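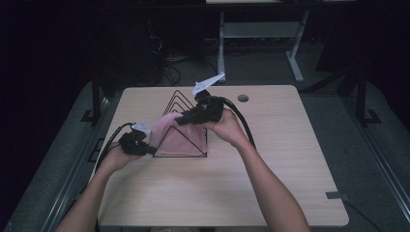
Catching up with Marerach

I have fallen badly behind with Marerach this autumn, and last night I finally sat down with a pot of tea and watched three episodes in a row, which I haven't done with a soap since my mum and I used to tape them. Episode 641 was the one everybody had been on at me to see, the wedding at the harbour hotel, and oh, I did enjoy it! Usa Rattanakul has played Rana for 11 years now and she can still make me cry just by putting down a teacup.

I'm less sure about the new brother (he turned up with one suitcase and seems to own half the boatyard already), and the business with the missing will has gone on far too long for me. My sister disagrees and has told me so at length, on the phone, while my supper went cold.

Anyway, I've still got 20 minutes of the next one to watch, so please don't tell me who was at the door. I'll write again once I've seen it.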